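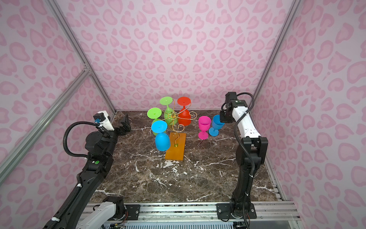
2 min read

Print | E-mail

Speaker notes, hosting on a small budget (library talk, September 2018)

Okay, hi everybody! Wait for the back row to sit. Thank Heriberto Flores for the room and for the coffee, which he made twice.

Start with the Usthorpe dinner. I invited 11 people to an apartment with one working burner and I owned two chairs. Tell the chili part. Don't tell the smoke alarm part unless they're laughing already.

So my first point is, pick the food last. I know, I know. Everybody starts with the menu, and then they're stuck in the kitchen till nine with their hair in the soup. Start with how long you want people to stay and where they're going to put their elbows. Then cook something that fits.

Money. I kept every receipt from that dinner and it came to $74, and a good chunk of that was cheese (pause here, the cheese people always nod). The next one I did with Efraín Alvarado and we split it down the middle, and I've split every one since. Ask! People love to be asked for half. They don't love being asked for "whatever you can bring," because then you get six bags of chips.

Glasses. I'm a plastic person and I'll say so out loud. Give everybody a different color if you can, reds and blues and that bright lime green, and folks hang on to their own all night instead of grabbing a fresh one every time they walk by the sink. Hang them upside down on a wire tree if you're short on shelf. Mine lives on top of the fridge.

Chih-ming Fu asked me last time about kids. Feed them first, feed them early, noodles. Moving on.

Invitations: text is fine. Say when it starts AND when it ends. I put "till ten" on mine and my downstairs neighbor Nina has forgiven me for pretty much everything.

If I'm running long, skip the playlist story. If I'm running short, do the playlist story and also the Flindov pickles.

Cleanup. Fill the sink with hot soapy water before the doorbell rings. Stuff goes in as it comes off the table. Dong-geon Yang does his the next morning with the radio on and he's a happy man, so do what you like, but I can't sleep with a dirty pot.

Questions. Repeat each one into the mike, they couldn't hear in November. Sign-up sheet for the potluck is by the door, pens in my blue bag.

176 shares | 2 comments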